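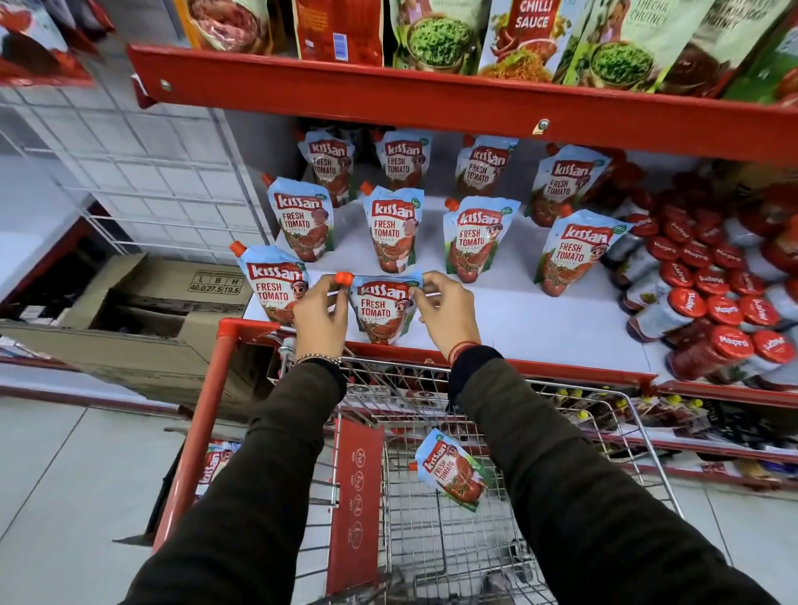

**Notas de ponente - Liga escolar de videojuegos de Barredo**
Mayo de 2024

**Apertura**

Buenas tardes. En nombre de la organización, agradezco su asistencia a los centros participantes y a la delegación de Stekville.

*(Pausa. Pasar a la diapositiva 2.)*

**Balance de la temporada**

- Se inscribieron 43 equipos, repartidos en dos divisiones.
- Las eliminatorias se disputaron en línea; las finales, en la sala Monholm.
- El premio de 1000 euros se destina íntegramente a material del centro ganador.

Insistir en este último punto: ningún alumno percibe dinero.

**Normativa**

El reglamento exige autorización familiar y fija un máximo de dos partidas oficiales por jornada. Las incidencias de conexión se comunican al árbitro antes de reanudar el juego - nunca después.

*(Si preguntan por los títulos admitidos, remitir al anexo.)*

**Próxima edición**

La plataforma Bostar gestionará las inscripciones y los calendarios. Los centros recibirán sus claves de acceso por correo. Queda pendiente acordar con Stekville el horario de los encuentros conjuntos.

**Turno de preguntas**

Ceder la palabra primero a los centros de nueva incorporación.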